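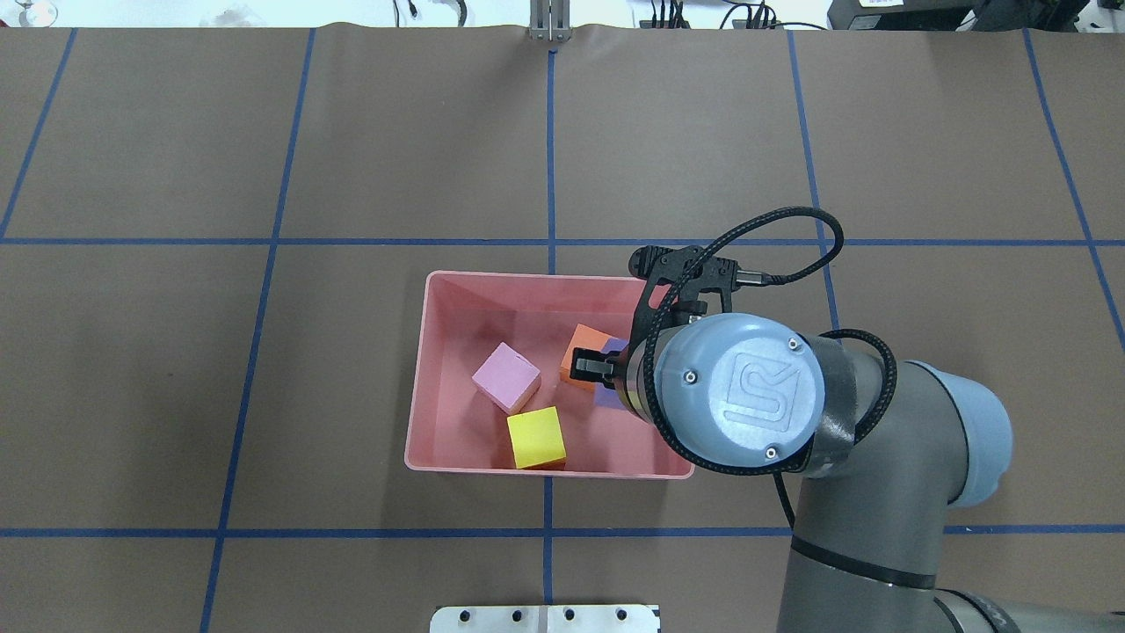

Equipment Planner, Automation (full time, on site)
Brarnwood Robotics Lab

Posted Oct 3, 2022

We are looking for someone to tell us no, politely and with a spreadsheet.

Brarnwood runs tabletop robot arms that pick things up and put them down again. The people who make them do this are very good at it. The same people once ordered grippers three separate times in a single quarter, from three suppliers, in three sizes, and were surprised by the invoice on each occasion. You would own the equipment budget so that this becomes a story we tell at lunch.

What the job is

You'll plan, price and buy what our stations need over the coming year. Arms and grippers are the glamorous part. Most of your week will go to mounting plates, cables, spare fingers, brackets, bins, foam cubes and blue tape. The tape has its own budget line. We go through a lot of tape.

First on your desk will be the Landar expansion, which adds two stations to the current floor. The quotes are in, they disagree with each other, and one of them leaves out shipping. After that comes Stola, our in-house tool for tracking parts. It lists 364 items, and a fair number of them are called "misc cable." We would like you to fix that, or at least to number the misc cables.

Day to day you will:

Build the yearly equipment plan with the station leads and defend it in front of finance
Get quotes, compare them on the same terms, and read the service contracts all the way through
Keep a spares list that reflects what breaks, as opposed to what came in the starter kit
Work out lead times and put them on a calendar people will look at
Decide when a worn gripper gets repaired and when it gets retired
Sit at a station for a morning now and then, so you know what you're paying for

What we need from you

At least two years buying or planning equipment for a lab, a shop floor or something similarly full of cables. You should be comfortable with depreciation and with saying the word out loud to engineers. Experience with robot arms helps. Experience with people who love robot arms helps more.

You don't need to program anything. You do need to ask what payload, what reach and what voltage before anyone signs, and to keep asking until you get a number with a unit after it.

What you get

Salary in the posted band for Planner II, health and dental, paid leave, and a desk close enough to the stations to hear when something has stopped. Parking is free and about 152 steps from the door, according to a colleague with a new watch.

How to apply

Send a resume and one page on a purchase you regret. Equipment only, please; last time we got a boat. If you talked someone out of a purchase, we'll read that too. Use the Kabbaj portal and choose "Equipment Planner" from the menu. The portal will ask for your fax number. Leave it blank and keep going.

We read applications as they come in and will close the posting when the job is filled. Interviews are in person and include a short exercise with three quotes and a calculator.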